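4. Preparing the table and the backdrop

This section explains how to set up the Pukarano folding backdrop and the table cover that are supplied with it. Please read the whole section one time before you start. Two persons can do the work in less than one hour. If you work alone, do steps 4.2 and 4.3 very slowly, and keep the poles on the floor until you need them.

4.1 Before you begin

Check that the floor is flat and dry. The backdrop needs free space of 600 mm behind the table, so that the fabric can hang straight and a person can still pass behind it. Do not place the backdrop in front of a heater, an air outlet or an emergency exit.

Take the poles out of the carry bag and lay them on the floor side by side. The long poles have a push button near one end. The short bars have no button. Keep the small parts bag closed until step 4.3, because the end caps roll away easily.

CAUTION: Do not open the poles near a ceiling lamp or a fan. A pole opens faster than you expect.

4.2 Opening the poles

1. Hold the pole with both hands, with the push button away from your face.
2. Turn the locking ring to the left until it stops.
3. Pull the inner tube out slowly. You will hear a click at every stop.
4. Turn the locking ring to the right. Tighten by hand only. A tool can break the ring.
5. Repeat for the other long poles.

NOTE: If the ring is tight after long storage, wipe the tube with a dry cloth and try again. Do not use oil. Oil will come on the curtain later and the stain does not wash out.

4.3 Hanging the curtain

1. Put the top bar through the sleeve of the curtain. The seam must look to the back.
2. Divide the pleats by hand, so that no part of the bar stays without fabric.
3. Fix an end cap on each side of the bar.
4. Lift the bar on the supports. Both persons must lift at the same time.
5. Check that the lower hem does not lie on the floor. If it does, raise the supports by one stop.

The top bar can carry up to 2,000 grams. This includes the curtain itself, so please do not hang lamps, bags or signs on it.

4.4 Covering the table

Use a rectangular table. Lay the cover with the printed side up and pull it from the corners, never from the middle. If the cover has a line pattern, bring one line parallel to the front edge first, and then correct the sides. Small folds disappear if you leave the cover on the table overnight. You can also iron it from the back side, at low heat, with a thin cotton cloth between.
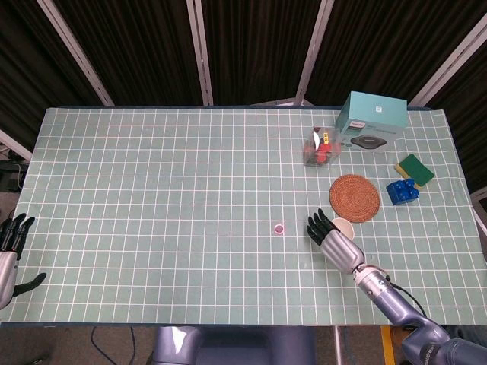

Covered table with dark pleated curtains behind.

Leave 500 mm free between the table and the nearest walking path — visitors with bags need this space more than you think. Cables must go behind the table and must be fixed to the floor with tape.

4.5 Final check

• All locking rings are tight.
• The supports do not move when you push them lightly at shoulder height.
• The cover does not touch the floor at the front side.
• The empty carry bag is stored away from the walking path.

Repeat this check each morning before opening. If the backdrop stands for longer than one week, loosen and tighten all rings again.

4.6 Spare parts

Spare end caps and rings are available from Podix. Please write the part number which is printed inside the flap of the carry bag. Questions about this section can be sent to Larasati Pillai, product support.

Continue with section 5, Taking down and storage.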